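Lusik Reading Room: Progress Report to the Pascual Fund
5 May 2021

Dear friends at the Pascual Fund,

I always mean to keep these letters short, and I always fail, so please pour yourself a coffee before you start. It has been a full winter and a very happy spring for the oral history project, and there is a good deal to tell you.

When I last wrote, in October, we had recorded 40 interviews with people who worked at the old Beklow cannery or grew up on the streets behind it. Your second payment let us carry on through the cold months, mostly by telephone, and I had worried that people would be shy that way. They weren't at all! Several of them talked well past lunch, and one gentleman called back the next morning with the words to a song the packing line used to sing (four verses, and a fifth he would only recite to me once he was sure his wife had gone out to the yard).

Typing up the recordings has been slower than I promised you. The cannery people have their own words for everything, and we want them spelled the way the families spell them, so every transcript goes home to the speaker before we call it finished. Eight are still out, and I expect most of them back before the summer.

The photographs have been the great surprise. Families have lent us 281 of them, many with names penciled on the back, and we have scanned every one and returned the originals. The picnic pictures from Sevik Park are my favorites. You can follow the same plaid blanket from one summer to the next, getting a little more ragged each time.

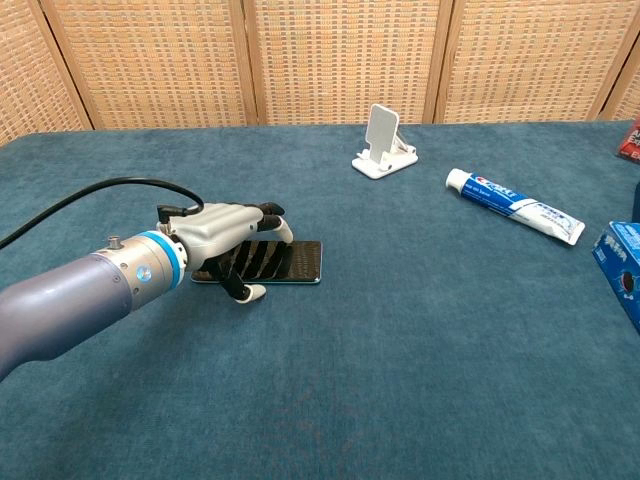 On the money side, we are a little under on travel, for obvious reasons, and a little over on postage, for the reason I gave about the transcripts. I would like your permission to move the leftover travel money into printing, so that each family can have a bound copy of its own interview. The paper we priced is nice and heavy and should hold up to being passed around a kitchen table.

Still ahead of us are six interviews, all with people who asked to wait until we could sit down together in person, and the listening evening in October. I have penciled in the big room for that one and would dearly love to see some of you there. The song will be sung, four verses of it anyway.

With warm thanks,
Ayodele Adebisi
Project Coordinator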